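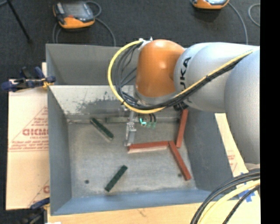
A KUKA arm above an open metal bin. For many plants, the highest 15 minutes of the month weigh heavily on the electric bill.

Paying for the Peak
Demand charges can make up half of a small manufacturer's power bill. Few plants read that half closely.

The electric bill at the Bestov plant in Hutside runs to four pages. The first gives the total. The second and third list energy use by time period, with riders for fuel, transmission and a bond the county took out to rebuild two substations. The line that matters most to Nayeli Contreras, who manages facilities for the company, is on the fourth page and consists of a single number in kilowatts.

In May that number was 1009. It was set between 6:45 and 7:00 in the morning, and it applied to the whole month.

Bestov makes molded gaskets and seals. Its load is typical of light manufacturing: heated presses, two air compressors, a chiller, ventilation and lighting. On most mornings the building draws well under 700 kilowatts. On the morning in question, the presses were brought up from cold together, the second compressor started to refill a receiver that had leaked down overnight, and the chiller came on at its scheduled time. None of these events was a fault. They fell inside the same quarter hour.

The local utility, Venholm, bills large commercial accounts at $22 per kilowatt of peak demand. The May peak therefore cost Bestov $22,198 before a single kilowatt-hour was counted.

Two quantities, one meter

Residential customers are mostly billed for energy, measured in kilowatt-hours. Energy is power multiplied by time. A 10-kilowatt heater that runs for one hour and a 1-kilowatt heater that runs for ten hours use the same amount, and on a plain residential rate they cost the same.

For the utility the two heaters are different customers. The first needs a transformer, a service drop and a share of the feeder sized for 10 kilowatts, and needs them whether the heater runs for one hour or for the entire month. Generation contracts have a similar structure. A demand charge is intended to recover the cost of that standing capacity from those who call on it.

Demand is not measured at an instant. An instantaneous reading would be dominated by motor starts, which can draw several times the running current for a second or two and have little effect on equipment sizing. Instead, the meter adds up energy over a fixed interval and divides by the length of the interval. In Venholm's territory the interval is 15 minutes. Other utilities use 30 or 60, and a few use a rolling window, in which the average is recalculated every five minutes so that a peak cannot hide across a boundary.

The choice of interval has practical consequences. A 200-kilowatt load that runs for five minutes adds 67 kilowatts to a 15-minute reading and 17 kilowatts to a 60-minute reading. A plant with short, heavy loads will pay more under the shorter interval even if its energy use and equipment are unchanged. Managers who move between sites in different territories often carry over the wrong rule of thumb.

The motor-start myth

The most common belief about demand charges is that they are caused by motor inrush. Edmund Szulc, a rate consultant who spent the early part of his career in a utility metering shop, hears it at nearly every site.

"They have bought soft starters for everything," he said. "Soft starters are fine. They are good for the belts and good for the lights not flickering. Take a motor that pulls six times its running current for three seconds and average it over 900 seconds. You get an increase of under two percent on that one motor."

Soft starters reduce mechanical stress and voltage dip. They do very little to billed demand. What sets the peak in most buildings is coincidence, meaning several long-running loads that happen to overlap. Heating loads are the usual contributors, being large and slow. A press platen that takes 40 minutes to reach temperature will fill two full metering intervals no matter how gently it is switched on.

Szulc begins an assignment by asking for interval data, the record of every 15-minute reading over a year. Most utilities will supply it on request as a spreadsheet, and many customers have never asked. He sorts the readings from highest to lowest and plots them. The result is called a load duration curve, and its left edge is the part he looks at first. A steep left edge means the peak belongs to a handful of intervals and can probably be removed by scheduling. A flat one means the plant works near its maximum for much of the year, and the remedy, if there is one, involves equipment.

Bestov's curve was steep. The top of it consisted almost entirely of cold starts after a shutdown.

Ratchets

Some tariffs add a second provision that makes a single bad interval last longer. Under a ratchet, billed demand in any month cannot fall below a set percentage of the highest demand recorded in the preceding 11 months. A ratchet of 80 percent applied to a peak of 1009 would put a floor of 807 kilowatts under every bill for most of a year.

Venholm has no ratchet on its standard rate. It does have one on its optional high-load-factor rate, which offers cheaper energy in exchange. Baltasar Garrido, controller at Jaramillo, a packaging firm on the other side of Hutside, moved his company to the optional rate three years ago on the strength of a one-page comparison. The comparison used an average month.

"It was correct for an average month," Garrido said. "Then we commissioned a new oven. They ran it at full output to dry the lining while the old one was still in production. That was one afternoon in the summer, and I was looking at that afternoon on the bill until the following summer."

Jaramillo remained on the rate. Its load is steady, and over a full cycle the cheaper energy outweighed the floor. Garrido now requires that any commissioning test over a set size be cleared with his office first, and the form for it includes a box for start time.

Ratchets have a defensible basis. A feeder built for a customer's worst afternoon in July is still there in February, and its cost does not follow the seasons. The objection raised most often is that the customer's peak and the system's peak are different events. A plant that hits its maximum at 6:45 in the morning may be doing so when the feeder is lightly loaded, and it imposes little cost on anyone. Many tariffs deal with this through a two-part demand charge. One part applies to the customer's own maximum at any hour and covers local equipment. The other applies only to demand during defined peak hours and covers generation and transmission. Heriberto Huanca, who designs rates at Venholm, said the utility has studied the two-part form and expects to propose it when its current rate order expires.

"The single charge is easy to explain and easy to bill," Huanca said. "It sends a weak signal about time. A customer that shifts load from four in the afternoon to four in the morning has helped us, and today the demand line on the bill gives that customer nothing unless the total peak comes down too."

What Bestov changed

Contreras had a quotation for a battery system in her files when the interval data arrived. Batteries are increasingly sold for this purpose. The unit charges when load is low, discharges when it approaches a threshold and so holds the metered peak down. The economics depend on the shape of the peak. A tall, narrow peak needs little stored energy per kilowatt avoided and suits a battery well. It is also the kind of peak that can often be removed for the cost of a few timers.

She put the quotation aside and worked with the maintenance supervisor, Eliseo Cortés, on the startup sequence. The presses were divided into groups, with the first energized at 4:30 and the last at 6:15. The chiller schedule was moved back by an hour. The compressed air leak was found at a drain valve on the receiver and repaired, and the second compressor was locked out until the first group of presses reached temperature.

The early start has a cost. Platens that are hot before the shift arrives lose heat to the room, and Cortés measured a small rise in daily energy use. There was also some resistance on the floor, where the old practice had been for each operator to start his own press and to regard the warm-up as time for paperwork.

In the first full month under the new sequence the peak was 572 kilowatts. At $22 per kilowatt, the reduction of 437 kilowatts was worth $9,614 for the month. Winter will be a harder test, with makeup air heaters on the same service and the platens starting from a lower temperature.

The presses now start from a time clock with a manual override. Cortés keeps the override key in his office, and a startup after a power outage has to be run by hand from a printed sheet, group by group, with a 20-minute wait between each. Contreras has asked Venholm for a pulse output from the meter so that the plant can follow its own demand during the interval. The request is pending, and until it is granted she downloads the readings the next morning and checks the hours before seven.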